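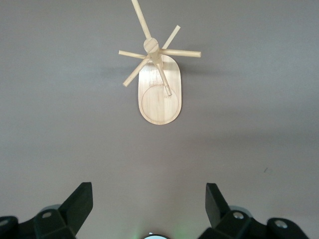 **Bedoya pauses gripper shipments after fault in close-on-start routine**

CANDAVA, May. Bedoya is holding all shipments of its Istetti two-finger gripper until further notice. Sites already running one: please read the stop-use steps below before the next shift.

What happened. On Tuesday, during a pick test at our Candava lab, an Istetti unit closed at full force after a restart. No close command had been sent. The test piece was a wooden peg stand, the kind with a round knob on top and pegs sticking out on all sides. One peg cracked. No one was hurt. The operator, Ataahua Tuhiwai, had her hands outside the cell and hit the emergency stop.

Cause, as far as we know it. After a power dip the controller can lose the finger position and read "open" as "unknown". The start routine then drives the fingers shut to find zero. It should do that at low force. On controller version 5 it uses whatever force was set last.

We repeated the fault 6 times on the bench with two different units, so this is not a one-off bad part. Mechanical parts checked out fine.

**Stop-use steps**

- Version 5 controllers: power down, lock out, tag.
- Do not reach between the fingers during start-up, even with the arm parked.
- Older versions can keep running. Check the label inside the cabinet door, not the screen, the screen shows the wrong number on some units.
- Seen an unexpected close? Save the log before you restart, a restart wipes it.

"We should of caught this before it went out," said Capucine Tanguy, head of product safety at Bedoya. "Our restart tests were all done with force set low. That was a gap and it's ours."

A fix is in testing now. Jin-sol Cho's controls team has it through 2,000 restarts without an unexpected close. Outside review is by Trirkden, and we will not ship untill they sign off. No date yet.

Customers with a locked-out unit will get a loaner controller at no charge, shipping both ways covered. Contact your service rep, or ask for Rosimeire Lopes at the Candava service desk.

Press questions: Tươi Nghiêm, Bedoya communications. Next update when Trirkden's review is in.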